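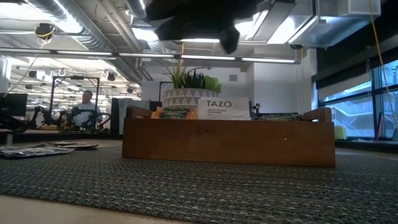

Jonalyn Barredo replied that the order form was still timing out for her on Tuesday morning, and that clearing the cache had changed nothing. She can open the break room supplies page, but when she presses Submit the page hangs for 40 seconds and goes back to an empty cart.

Status: Open
Assigned to: Anderson Quintana
Product: Denska ordering portal
Site: Eston office, second floor

9:10 a.m. Anderson
Reproduced with Jonalyn's login. Same result in two browsers. With my own login the order goes through. Asked her which items were in the cart.

9:35 a.m. Jonalyn
Tea, sugar, paper cups, and stir sticks. Same list as every month. I only changed the number of cups.

9:50 a.m. Anderson
Built the same cart under my account and it submitted fine. I canceled it right after so we don't get two deliveries. Looks like something on her account and not the items.

10:40 a.m. Anderson
Found it in the log. Her account has 3,019 saved draft carts. The portal writes a new draft every time the page refreshes and never deletes the old ones. On Submit it checks all of them for duplicates and runs out of time. The next highest user has 245.

11:05 a.m. Marcelino Andrade
I can purge drafts from the admin side. Jonalyn, is there anything in there you need to keep?

11:20 a.m. Jonalyn
Only the one called "monthly". Please leave that.

11:45 a.m. Marcelino
Purged everything except "monthly". Please try again.

1:15 p.m. Jonalyn
Submitted in 3 seconds. Got the confirmation email. The total is right.

1:30 p.m. Anderson
Thanks. Lowering priority but leaving this open until Denska answers about automatic cleanup. Until then, close the portal tab when you are done ordering, as an open tab keeps refreshing and saving drafts.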